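Biletti Task Studio
Planning and control software for two-armed mobile and humanoid robots

Overview
Task Libraries
Requirements
Licensing
Support

Overview

Biletti Task Studio is a desktop and onboard software package for building, running and reviewing contact tasks on robots with two arms. It covers the part of the job between perception and the joint controllers: where to stand, how to reach, how to hold a tool, how hard to press and what to do when the grip slips.

Tasks are written as short trees of skills. Each skill has typed inputs, a time limit and at least one recovery branch. You can edit a tree while the robot is paused and resume from any node that has passed its precondition check.

Version 2 adds the Wekell library for bathroom and utility-room cleaning. It handles long-handled tools used inside curved, glossy fixtures, where depth data is often poor.

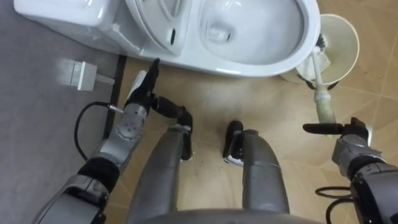

Tool handling in Wekell is based on a grasp model with one free axis. The planner keeps the handle inside the fingers but lets it rotate within a set range, so the wrist has more room to move. If the range is used up, the task returns to the holder and takes the tool again at a new angle.

What is in the package

Nirkov Planner. Whole-body motion planning for both arms, torso and stance. Self-collision checks include the legs, and cables can be entered as soft keep-out volumes. Replanning runs on the onboard computer.

Wolde Contact Control. Force-limited motion along a surface. You set a normal force, a stroke pattern and a speed. The controller follows the surface from wrist force data and uses the fitted surface model only as a starting guess. The control loop runs at 400 Hz.

Surface Fitting. Fits a parametric shell to bowls, basins and tubs from a small number of views. Points lost to reflection are filled from the shell and flagged, so the planner moves more slowly over them.

Stroke Editor. Draw a scrubbing pattern on a flattened view of the fixture. Patterns scale to fixtures of a different size. Brush head diameter is a required field.
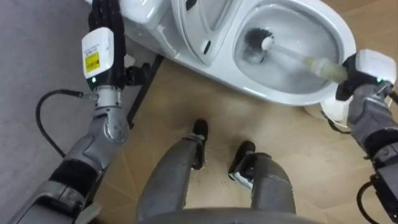

Run Review

Each run is saved as one log with camera streams, joint states, planned and measured forces and the active node in the skill tree. The review window puts them on one timeline. You can add notes, mark a segment as a failure and send it back to the planner as a test case.

External cameras can be added as extra streams. They are used for review only and are not read by the controller.
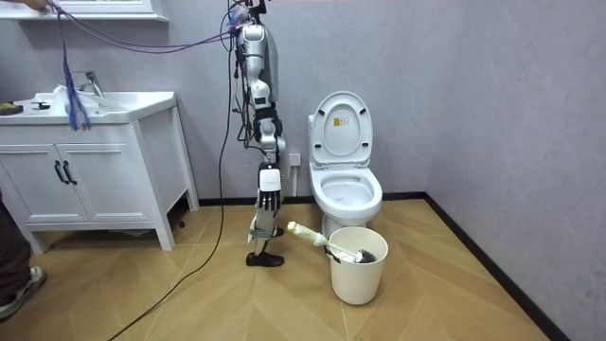
Side view of the robot between the vanity and the toilet. The brush is in the bucket.

Requirements

Onboard computer: 64-bit Linux with a real-time kernel
Arms: two, torque or position controlled, with wrist force sensing
Head camera: color and depth
Log storage: 100 GB free

Position-controlled arms are supported with a lower limit on stroke speed. Grippers without force feedback can be used, but slip recovery is turned off.

Licensing

Task Studio is licensed per robot. The base license includes Nirkov Planner, Wolde Contact Control and Run Review. The Wekell library is sold separately under part number 1515. Offline review seats are free with any robot license.

Support

Updates are released in April and October. For integration questions, including custom robot models and gripper drivers, contact Mihret Mamo in Applications. Please attach the robot description file and one run log to your request.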